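Matimix two-section picking bin, reviewed after a month in a shared shop

The Matimix page promises "repeatable picks out of the box." I paid 968 for the bin, divider and block set, and I have doubts. Ours went on the arm bench at Nirbridge in July. Yvonne Dobson wrote the pick routine and I kept the log: 1000 tries, 300 of them misses, most with a block close to a wall.

The sloped divider is the best idea in the kit – and the part that has worn worst. The lower half is badly scuffed, and we have silvery tape along the seam at the floor. Spring clamps hold the sides. At this price I expected proper mounts.

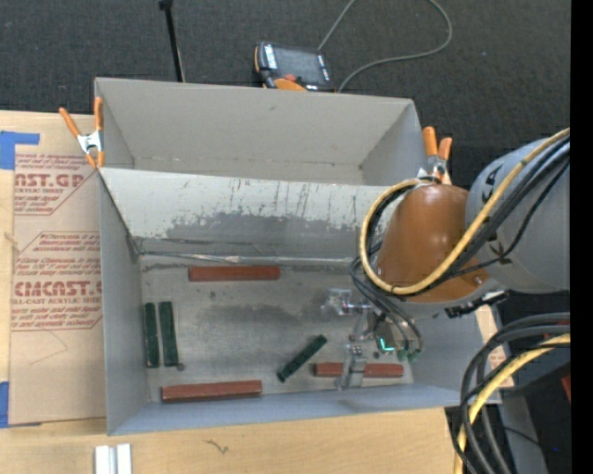 What you get for the money

Red blocks, green blocks, a gray bin and a thin manual. The blocks are fine. Thanasis Rallis thinks the larger set at 1545 would suit us better, but it uses the same divider, so I'm not convinced. Buy the blocks if they ever sell them alone. I'd build the bin myself.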